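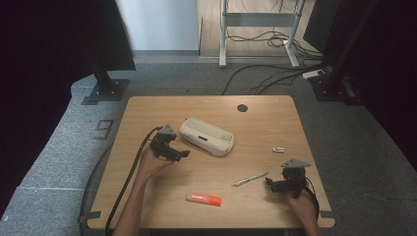
Two hand-held grippers and a pen, a highlighter and a few other small things to pick from.

I finally made it to the Botby club's open day on 1 February 2025, and I'm so glad I dragged myself out of bed for it! The students had taken over the hall at the Marinho building, and Raíssa Barbosa walked me through the desk-tidying project her team has been working on since the fall.

You take a gripper in each hand and clear up the table while everything gets recorded. Sounds easy, right? I went for the highlighter first and it rolled away from me twice (Raíssa was very polite about it). The pen was worse – it lies so flat that you have to come at it almost sideways. By then my wrists were complaining, and the kid behind me in line did the whole thing without even slowing down.

The team wants 500 good runs before they train anything, and they were at 63 when I left. Kipchumba Rashidi keeps the tally and throws out any run where something lands on the carpet, so mine didn't count – fair enough.

They're taking the project to the Grundora student contest in May. Next time I'd come earlier, by the way, as the line got long after lunch and I never did get a second turn. Parking is free behind the building, and the coffee was two dollars and pretty good.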